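About Us | Our Kitchens | What We Make | Working Here | Contact

About Treloar Prepared Foods

Treloar cooks and packs meals and side dishes for schools, care homes and workplace canteens. We started in the back of a bakery with one oven and a borrowed van. Today 94 people work here across two kitchens, the main one on Vetwood Road and a smaller one in Sitden that does cold prep, bagging and portioning.

Most company pages in our trade have a paragraph on innovation by now. Ours has been rewritten several times, mostly to take things out. We get asked about automation by customers, by people applying for jobs and by our own staff, so we've put down what we have, what it does and what we think of it so far.

Who runs the place

Myfanwy Ellis has been general manager for 12 years. Before that she was on the early shift at Vetwood Road, peeling, weighing and loading. She reads every proposal that comes in from equipment sellers and she has a habit of writing "compared to whom?" in the margin. A good number of those proposals compare a new machine on its best day with a tired person on a bad one.

What we have automated

Vetwood Road has a tray sealer, a labeler and a conveyor that moves sealed trays to the chiller. The sealer is the one purchase we'd make again tomorrow. Sealing by hand was hard on wrists and thumbs, and the people who did it were glad to see the back of it. They went over to cooking and to quality checks, on the same pay or better.

The labeler is a mixed story. It is quick and the labels go on straight. It also needs someone beside it for the whole run, clearing jams and changing rolls, and that person used to be doing something more interesting. When the supplier's salesman said it would free up a pair of hands, we asked which pair. We are still asking.

We also took on the Skukitz planning software, which decides the order of jobs for the day and sends them to screens on the wall. The first version gave out breaks as if everybody got hungry at the same minute. Our shift leads now build the plan themselves and use the software to check it for clashes. That took a lot of arguing and we're glad we argued.

What we have not automated

Bagging and portioning of soft or odd-shaped food is still handwork. We have been shown several robot systems for it. In a demonstration room, with firm, dry pieces that all look alike, they do nicely. Our food isn't like that. Diced potato sticks together. Cut strips slide over each other and settle at the bottom of the bag. Bags fold over on themselves, and a person who has been at it for a month will flick one open without looking.

We ran a trial of a picking arm at Sitden one November. The target was 100 bags packed in a row with no help from a person. It never got there. The arm did get better over the weeks, and we want to be fair about that, but a lot of the improvement came from our staff laying the bags out just so before it reached for them. On the supplier's report that work was listed as "none." Our people noticed, and so did we.

The supplier has asked to come back with a newer model. We said yes, on the condition that every minute a person spends helping the machine is written down as labor.

What it changes for the people here

We don't say that nobody's job will change. Companies that say so usually have a second page somewhere. Jobs have changed here already, and some of the changes were poor ones.

The worst was noise. The conveyor made it hard to talk across the room, and talking is how new staff learn. You pick up the feel of a full bag, or when a lid hasn't closed right, from whoever stands next to you. We slowed the belt and moved the training bench to the far side of the wall. Output on paper went down a little. Fewer new starters left in their first weeks.

Another was watching. Machines with sensors produce numbers, and once there are numbers somebody wants to rank people by them. We had a season of that. It made careful workers hurry and it made hurried workers hide mistakes. The figures from the line are now used for maintenance and ordering, and they don't go in anyone's file.

There have been good changes too. Less heavy lifting is one. Two of our longest-serving packers trained as line technicians and can now fix most faults before the supplier answers the phone. We pay for that training, in work hours, and it's open to anyone who has been here six months.

How we decide now

Any new machine is tried for a full season before we sign for it. The crew who will work with it see the quote and the claims first, and they can say no to a trial. They have done so once. If a machine is bought, we put in writing where each affected person will be working afterward and on what pay.

We are not sure this is the best way to do it. It is slow, and we have been told more than once that we'll be left behind. Perhaps so. We've also been offered secondhand equipment, nearly new, by firms that moved faster than we did.

Visiting and working with us

Customers are welcome to see either kitchen during a working shift. Please ask ahead so we can find you a coat and a hairnet. If you're applying for a job, we'll ask you to spend an hour on the floor with the crew before either side decides anything. Ask them about the machines while the manager is out of the room.

Open positions are listed under Working Here. Equipment suppliers should write to the general manager and include the name of a site where the machine has been running with wet food.

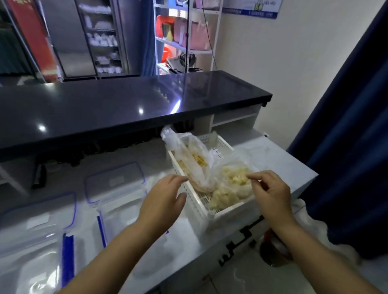 Handwork at Sitden gets the same review as the machines do, at the end of each season, and the crew's notes go up on the board in the break room next to the supplier's.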